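Section 3: Planning and Budgeting for Your Kitchen Arm

Read this section before you order. Reading it afterwards is also permitted, but costs more.

The Tarus arm is sold without a base, a licence for the Murham planning software, or anything to hold things with. The steps below get you to one total that includes all of them.

3.1 Measure the work area

1. Measure the counter you want the arm to serve, including any return or corner. Write the numbers in millimetres. Inches will be accepted by the software and then regretted by you.
2. Note the depth of the sink and the height of the faucet.
3. List everything that lives on the counter and intends to stay there.
4. Mark the nearest power outlet. The supplied cord is short.

Note: Measure to the finished surface. Cabinet drawings from the builder are a statement of hope.

3.2 Try the layout in Murham

1. Enter your measurements and choose a counter shape.
2. Place the appliances from your list. Generic models will do, provided the height is close.
3. Place the arm and drag it through each job you expect it to do. Start with the sink, where most layouts come to grief.
4. Save the layout under a name you will recognize in October. "Final 2" is taken.

Caution: Murham will let you put the arm anywhere, including inside a wall. It assumes you had your reasons.

Look at how much of the counter the arm's own body takes up when it is working. Buyers tend to plan for the reach and forget the elbow. In the layout below, the arm passes right over the basin, while the stand mixer and the bowl of blueberries sit farther along the marble.
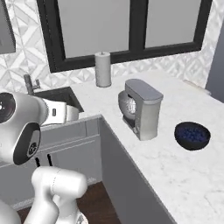 Do I need to buy the longer arm if my counter turns a corner?

Only if the jobs you listed happen on both sides of the corner. Run them in Murham with the standard arm first, and if it reaches every spot, keep your money. The longer arm also needs the heavier base, so the price goes up twice.

3.3 Build the budget

1. Start with the arm. The standard Tarus is $3,157.
2. Add the Maksymiv base, $1,560. A cheaper base exists and wobbles.
3. Add a Bodau gripper set, $758. The set comes with 8 fingertips, a few of which you will use.
4. Add up the above. The total is $5,475 before tax, shipping and the electrician.
5. Get the electrician's quote in writing before you pay the deposit.

Note: The deposit is refundable until the base ships. The base ships first, and promptly.

3.4 Before you sign

1. Check that a person can still stand at the sink with the arm parked.
2. Check that the cabinet doors under the arm still open.
3. Confirm who pays for return freight. If the answer is vague, it is you.
4. Print the saved layout and attach it to the order form.

Caution: Do not drill the counter until the base has arrived and you have checked its hole pattern against the template. Stone does not come with an undo button - Murham does, which gives people ideas.

Go on to Section 4, Receiving and Unpacking. You will need a second person and a clear floor.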